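Thursday, bench 2

Picked up the spring reverb driver for the Bassey combo again. Complaint was that the reverb goes thin and splashy above 4 on the dial and hums when the amp sits on its own cabinet. Two separate faults, I think. Hum first.

Pulled the tank and flipped it end for end in the bag so the output transducer faces away from the power transformer. Hum dropped a lot on the scope, still audible with headphones. Return cable shield was grounded at both ends. Lifted it at the tank end, kept the chassis end. Quiet enough now that the preamp hiss covers it.

Thin sound is the driver. Someone fitted a replacement tank with a different input impedance at some point and left the drive circuit alone. The old Divik tank is long gone, so no way to compare directly. Measured DC resistance on the input coil at 35 ohms, which puts it well below what the transformer secondary wants to see. Recovery side looks normal.

Options:
Swap the tank for one with the right input coil.
Leave the tank and change the drive transformer.
Build the small op amp driver from the Flerkell pedal and run it from the low voltage rail.

Went with the third on breadboard, just to hear it. Rail is plus and minus 15, regulated, and the driver pulls 11 mA at idle, so there's headroom. Current drive instead of voltage drive evens out the top end. First pass was too bright, with a hard "boing" on palm mutes. Added a high-pass ahead of the driver and moved the corner up until the low strings stopped flooding the tank. Ended at around 105 Hz, and I may go higher once it's back in the cabinet.
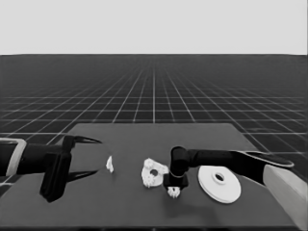 Sim view, grayscale. Two arms over the tabletop, grid ground plane behind.

Second pass with the tank in its bag, amp at bedroom volume, guitar through the clean channel. Much better decay. Some grain on the tail when the dwell is past noon. Scope shows the op amp clipping on hard strums before the tank does, so the grain is ours. Dropped the gain with a smaller feedback resistor and the clipping moved out past anything I can play. Lost a little level on the wet side, made up in the recovery stage.

Checked for feedback with the amp on the floor and the master at 7. Low howl starts if I lean on the cabinet. Tank mounting screws were cranked down and the grommets were flat. New grommets in, screws backed off until the tank just floats. Howl gone at the same setting.

Ornella Costa tried it over lunch with her Reltine hollowbody and thinks the mix control comes on too fast. Agreed. It's a linear pot. Audio taper on order, same value, short shaft.

To do before it goes on perf board:
Decouple the op amp rails at the chip. Breadboard has nothing closer than the regulator.
Recheck hum with the back panel on.
Log the resistor values. Current ones are on the masking tape on the breadboard, and R4 is two in series.
Footswitch jack is intermittent, clean or replace.

Parts so far come to 38 dollars without the pot. Amp is on the lower shelf with the mains lead tied to the handle — don't power it up, the driver board is only taped in.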